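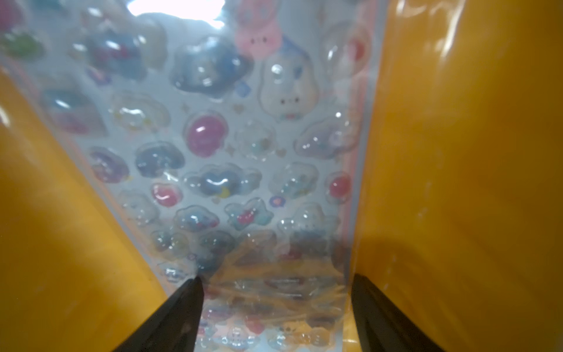
Wrist camera, narrow fingers, puffy stickers in clear wrap.

Gripper trials: the soft and shiny round
Posted May 19, 2021 by Nhi Đoàn

We were lent two sets of fingers to try on the same arm. The Leitner pair is dark, stiff and narrow at the tip. The Brirkell pair is wider, with a rubbery pad. Both makers say their fingers will pick up "everyday goods", a phrase I have learned to distrust. Thin, slippery packets are everyday goods too, and they seldom turn up in the sales videos.

Glare is my first complaint, and it has little to do with the fingers. A bright patch hides part of the top of the sticker sheet, and an orange-brown reflection runs across the plastic between the two fingertips, right where you would want a clean view. Leopold Hauser thinks a filter over the lens would cure it. I would like to see that before we buy one.

The yellow-orange stuff under the sheet is glossy as well, so the packet's edge is not the only shiny thing the software has to make sense of. Tâm Mai wants to repeat the whole set on dull grey cloth. Fine by me, but kitchens and shop counters are not covered in dull grey cloth.

How we scored it: 200 tries in all, split evenly between the pairs. A try counted only if the packet was lifted clear and held for 6 seconds. Leitner's own test sheet asks for 2, and I can't see what use that is to anyone.

Thu Khương ran the arm by hand for every try, so these results say nothing about how either pair would do under automatic control. She also got better as the day went on, and the Brirkell fingers went second. I would not read much into the gap between them.

Still to come: Khải Tạ has asked for the same packets with the camera moved further back from the fingers. We should have that done by September, if the mount arrives. Comments are open, and I would be glad to hear from anyone who has used either pair for longer than we have.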